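Is a plate-handling arm worth it for a small lab, or am I paying for a demo?

Asked 29th October in Lab Equipment and Budgets

We run 300 plates in a busy month and far fewer the rest of the time. Two people do all of it by hand. My boss has been talking to a reseller called Vutano and now wants a bench arm, a table of plate holders and one long instrument at the end of it. The quote covers the arm, gripper and table. Software is "to be discussed," and I don't love that.

They sent a simulated layout and a cycle time to go with it. Has anyone bought on the strength of one of these? What should be in the budget that isn't in the quote? I have until the end of the week to say something sensible.

2 answers

Get the arm. We got one in August and everybody likes it. Training was quick and the sales guy was very responsive. Can't remember what we paid for the service plan but it wasn't bad.

Reply from a guest

Second answer, marked helpful

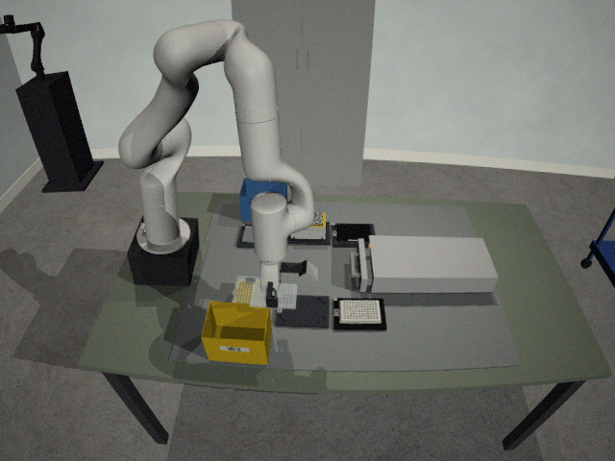 Živko Berisha
Member, 194 posts

I'd be careful with the cycle time. A rendering like mine is fine for arguing about where things go, and that's all I use it for. Bins at the left, plate holders on the mat, the long gray box taking up most of the right side of the table. Look at how much surface that one box eats before you've added a lid station or anywhere to put waste. Then get a tape measure and check your own bench.

A simulated gripper doesn't pick up a plate that's sitting crooked in its holder. It doesn't meet a new lot of plates with a slightly different skirt either. Ask Vutano for an unedited run on real hardware with your plates — ship them a case if you have to — and ask what happened at every stop.

Things I'd put on the budget sheet:

Software license, and whether it renews every year
The driver for your instrument (we were quoted for Jafri's and then told it was extra)
Spare gripper fingers
Guarding, or whatever your safety office wants in its place
Somebody's time. Ours took 24 working days to get from crate to a run I'd trust, and I was the somebody

On your volume I'm not convinced. If those plates come in bursts, a cheap stacker on the instrument you already own may cover most of it. Zovance rents them, or did. Price that first and make the arm beat it.

Comment from the asker: Thanks. The driver is not in the quote, I just checked. They say it's "typically included."

Živko Berisha: Then they can type it on the quote.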